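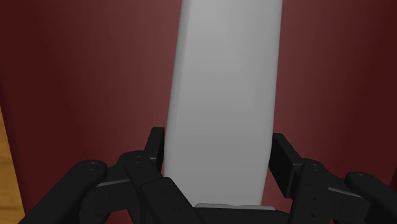

Clinddale gift box sizes and packing list – README

Hello, and thanks for downloading this. I run a small gift shop from the back half of our house, sending out hampers and care packages, and for years the sizes of all my boxes lived in a notebook with a coffee ring on every page. This is the notebook typed up, with the worst of my handwriting guessed at. A few other gift sellers asked for a copy, so I've tidied it enough to share.

Last updated 24 October 2025.

What you get

There's one main file, boxes.csv, and a smaller one called fillings.csv. The first has 241 rows, and each row is one box or bag in one size. If a box comes in three colours it still only gets one row, as the colour makes no difference to what fits in it. The second file lists the things I pack most often (candles, soaps, jam jars, socks, that sort of thing) with their sizes and weights.

Both open in any spreadsheet program. They're saved as UTF-8, so if you see odd squiggles in the notes column, choose that when you import and they should go away.

The columns in boxes.csv

box_id – my own code. It starts with a letter for the range: C for Clinddale, F for Floltano, A for Annan. The numbers have gaps because I've thrown things out over the years. Please don't renumber them, I have labels on shelves!

range – the name in full.

style – lidded, hinged, sleeve, drawer or bag. Magnetic ones go under hinged.

in_l, in_w, in_h – inside length, width and height in millimetres, with no tissue or shred in.

out_l, out_w, out_h – the same again for the outside, lid on, no ribbon.

weight_g – empty weight in grams, on the kitchen scales.

flat – yes if it arrives flat and you fold it yourself, no if it comes made up. Worth a look before you order, as made-up boxes eat a spare room faster than you'd think.

ribbon_cm – how much ribbon I cut for a simple cross and a bow. My bows are generous. If yours are neat little things you can knock a fair bit off.

mailer – the code of the outer carton I post it in, or blank if I've never posted one.

notes – anything else. Some are useful ("lid tight when new, loosens") and some are just me grumbling.

fillings.csv has item, length, width, height, weight and a column called fragile, which is yes, no or "wrap anyway".

How I measured

Steel ruler for the boxes, tape measure for the bags, everything to the nearest millimetre. I did each box once and then Kevin Mac Carthaigh did them all again without looking at my numbers, bless him. Where we were within two millimetres I kept mine. Where we weren't, we measured it together and wrote down whatever we agreed on. The Annan drawer boxes gave us the most bother – the drawer sits a touch lower than the sleeve, so you have to decide whether the inside height is the drawer or the gap. I went with the drawer.

Bags are never going to be exact. They bulge. I measured them opened out and stood up, and I'd leave yourself 10 mm to spare whichever way you're filling them.

Working out what fits

I start with the tallest thing going in, look for a box with that much height plus a bit for shred, and only then look at the length and width. For jars I add the wrapping first, as a jar in a honeycomb sleeve is a much fatter jar. Bottles I lay down in the long Floltano boxes unless the customer has asked for one to stand up.

Shred is the bit people ask me about most. I go by eye, but 60 g fills the bottom of a medium Clinddale box nicely and leaves it looking plump. Crinkle paper goes further than the soft tissue kind, so use less of it.

Things I know are wrong or missing

The Floltano sleeves changed supplier in April and the new ones are a hair wider. I've measured the new ones but not the old, so if you've got older stock, check it with a ruler before you order inserts.

Andik make the outer cartons I use, and I've only listed the ones I buy. They do plenty of others. The carton codes are mine as well, so don't quote them on an order form.

There are no prices. I had a column for them and it was out of date before I'd finished it. I buy in lots of 1,000 for the plain boxes and much less for the fancy ones, so my prices wouldn't help you much anyway.

Weights for the ribbon-handled bags are missing. They're on the list.

Using it

Have it, change it, print it and stick it over your packing table. You can use it in your business without asking. If you pass it on, please keep this README with it so people know about the Floltano business above. I'd rather you didn't sell it on its own.

If you spot a mistake, send me the box_id and what you measured, and say if it was inside or outside. Photos of the ruler against the box are lovely but please make them small, my inbox is already full of pictures of ribbon.

Next up are the round hat boxes, once I've decided what to put in the length column for something with no length.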